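Small toys should come in bags that close again

10 September 2024
By the Kallstead opinion desk

I bought a toy propeller set in Ridthorpe in March. It cost 4 pounds and came in a clear plastic bag. By bedtime the bag had a hole in one side and could not be used again. The set itself was fine.

Bags like this are made to hang on a hook in a shop. They do that well. They are poor at the job they have for the next few years, which is keeping small parts together in a cupboard. Clear film creases, slides about and hides what is in it once it has been crumpled.
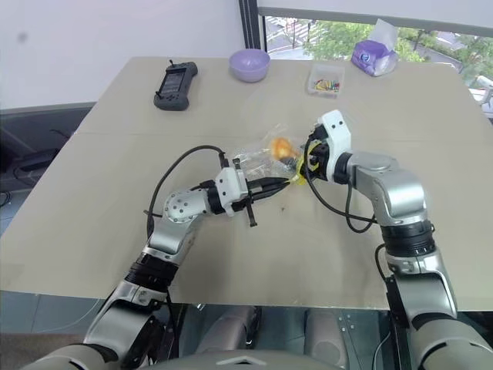 A crumpled clear bag, with something orange and a strip of yellow.

People tell me to buy a box. I have 6 boxes already, and the toys that go into them get mixed up. A propeller ends up with the building bricks and its stem goes somewhere else. A blade without a stem is no use to a child.

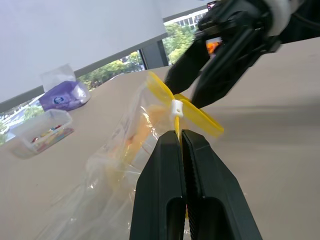

Yellow propeller on its stem, bag behind.

Makers could fit a press seal or a drawstring. I would pay a few pence more for it. They could also print a list of the parts on the bag, so that a parent can check them before putting the set away. Shops could ask for this when they place their orders.

Until then, cut the top of the bag straight across with scissors and fold it over twice with a peg. Tearing it open ruins it.

Last updated: March
Contact the Kallstead opinion desk
© Kallstead. All rights reserved.
Back to top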